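Irnwood Remedy Notes

Text records of home and herbal preparations, transcribed from the practice notebooks of Macarena Fuentealba and cleaned by Nahuel Godoy. Version 2 replaces the first release in full.

Contents

The set holds 1000 entries. Each entry covers one preparation: salve, tincture, infused oil, syrup or tea. 155 entries have a follow-up note from the notebook. The rest have none, and the field is left blank.

Fields

plant - common name as written
latin - added by us, blank if unsure
part - leaf, root, flower, bark, seed
base - oil, alcohol, water, honey
steep_days - whole number
use - free text, original wording

Known problems

"Balm" can mean lemon balm or a finished salve. We fixed 50 of these by hand. Others remain. Drop counts were not turned into milliliters, as the droppers varied. Steep times over 100 days are correct and should not be trimmed.

Limits

No entry has been tested for safety or effect. Do not use the set to give medical advice. 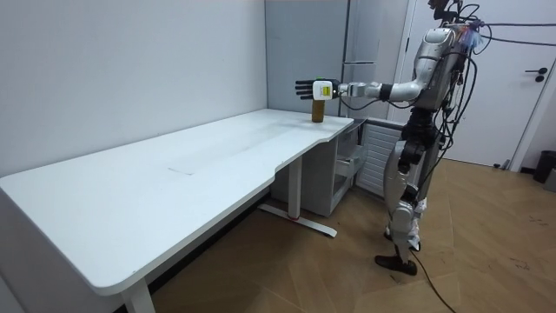
Urnness, November

The Latin names were checked again for this version. Calendula and marsh marigold had been merged under one name and are now split. Spelling in the use field is unchanged. Send corrections to Nahuel Godoy with the entry number and the field name. Please cite as Fuentealba and Godoy, Irnwood Remedy Notes, version 2.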